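Ticket 342: left gripper reads as closed when it isn't
Status: open, waiting on retest
Raised by: Davina Dalgleish
Project: Closurmont (crockery and tray demos)

Hi all, I'm putting everything in one place so we can stop having this conversation in three different chats. Short version: the width signal from the left hand-held gripper doesn't agree with what the fingers are doing, and the policy we train on it has picked up the habit. It closes early, lets go early, and generally behaves as if every bowl is fatter than it is. The right gripper seems fine. I started by suspecting the crockery, because shiny glaze has caused us grief before, and went back through the wrist views looking for glare. 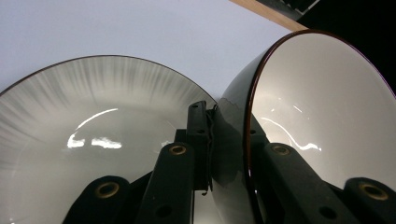
Closurmont Manipulation Group, Demonstration Data

So, glare. There's plenty of it on the plate and more inside the bowl, and I spent most of a morning convinced that was our answer. The idea was that the highlights were confusing the pose tracking and the width error was just a knock-on. It's a nice theory and I'm afraid it's wrong. The width comes from the markers on the fingers and never looks at the crockery at all. I masked out everything except the finger region, reran the extraction on the same recordings, and the left-hand error came out exactly as before. Glare is off the list for this ticket. (If anyone wants to open a separate one for pose drift over the plate, please do, I've got notes.)

Next I tried the calibration file. Conell had updated it and I wondered if left and right had been swapped, which would be a very us thing to do. They hadn't. I put the old file back anyway, reprocessed, and got the same early close. Put the new one back again. Please leave it there.

Then I did what I should have done first and looked properly at the pads.
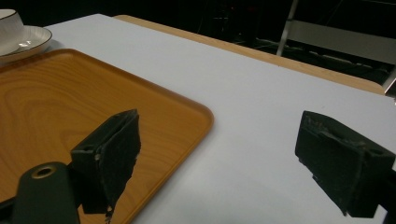

Fingers open, left one over the tray. Note the ragged bits at the lower tip.

You can see the fraying on both of them, to be fair, but my money is on the left. My working guess is that loose fibres get across the marker as the fingers come together, the detector loses it for a moment, and the filter then fills the gap by carrying on with the last closing speed. That would give you a width that reaches zero before the fingers do. It would also explain why it's worse on quick grasps than slow ones, which Nghiêm spotted weeks ago and I didn't pay enough attention to. Sorry!

To test the filter half of that, I took 13 demonstrations with the error in and reprocessed them with gap filling switched off. Where the filled version had the gripper snapping shut, the unfilled version simply had a hole in the signal. In 7 of them the hole started just before contact. That's enough to make me fairly sure the filter is inventing the closing movement, though it doesn't prove that the foam is what makes the hole in the first place. Could be the foam, could be motion blur, could be both.

One thing I wanted to rule out was the layout. Lendwood's version of the task has the crockery on the left, so the left gripper gets the fiddly curved edges and the right one gets an easier life. If that's the case we might be blaming the hardware for what's really a harder job.

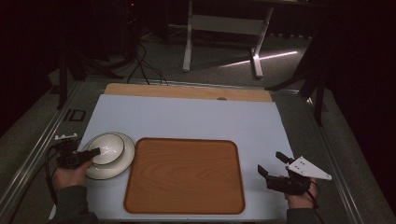 Head view, both grippers out, plate and bowl to the left of the tray.

I don't think we can separate the two from the recordings we've got. Every session in the set has the crockery on that side, so left gripper and hard object always go together. What I'd like is a small mirrored set: same tray in the middle, plate and bowl moved to the right, same person doing it. If the early close follows the gripper, it's the gripper. If it follows the bowl, I'll eat my words and we can go back to arguing about the task.

For the mirrored set, please keep the board where it is and don't change the lamps. I know it's tempting to tidy things up while you're there – resist. I'd also ask that whoever records it does an open and close over bare table at the start of each take, fingers well apart to begin with, then a slow pinch with nothing between them. It takes a few seconds and it gives me a clean reference for the full range.

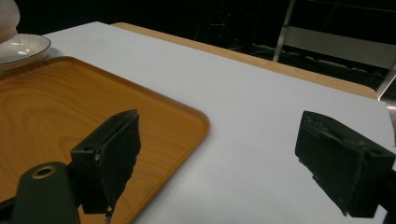 Then once that's recorded, and not before, we swap the foam on the left gripper and repeat the lot. I know it would be quicker to change the pads now and see if the problem goes away, and Conell has already offered (thank you), but then we'd have no mirrored recordings with the old pads and I'd be guessing again.

In the meantime I've made 2 changes on the processing side. Gap filling is off by default for both hands, and any take where the marker drops out near contact gets flagged and held back from training. That does shrink the set a bit. I'd rather have fewer takes and know what's in them.

Still to do:
Mirrored recordings with the old pads (Lendwood to say when the table is free)
New foam on the left gripper, then repeat
Retrain on the unflagged takes and compare with the current policy
Check whether the older tray recordings have the same holes

Update, 27th September: Nghiêm asked whether we could interpolate between the two ends of a hole instead of carrying the speed forward. Yes for offline work, and I've started on it, but it won't help when the policy is running live, so the pads still need sorting. I'm leaving the ticket open until the repeat set is in, which looks like October now.

Davina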